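Town office counter hours and where to ask about an old boundary

Hi everyone, we moved out to the Listura side in March and I'm still working out who looks after what. Our rates notice says Erkolik but the bin calendar that came in the mail says Goh. Which town office do I go to for a dog licence, and is the counter open over lunch?
Imelda Padilla

Welcome, Imelda! You're in Erkolik for everything except garbage. The line was moved years ago and the collection run never moved with it – my mum still calls our whole road Goh, and she's not the only one. The counter closes from noon to 1 p.m., so go in the morning if you can. Take your rates notice and the vaccination certificate. A dog licence was $20 last time I paid, and they gave me 2 forms when I only needed the one, so do check before you fill everything in (I filled in both, silly me). The neighbours along there are lovely, by the way, and I hope you settle in well.
Jestik

Ring first, they close early before long weekends. Lot numbers under 1447 used to be Goh, but I'm not sure about yours. Ours is 2431 and we've always been Erkolik.
gravelroad_pete 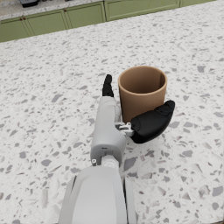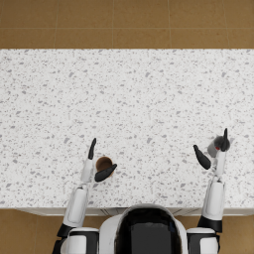
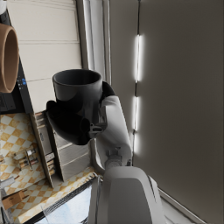
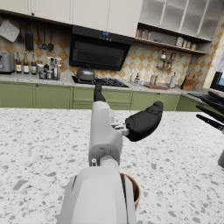
Countertop with white speckled surface (second picture); dark grey mug (third picture)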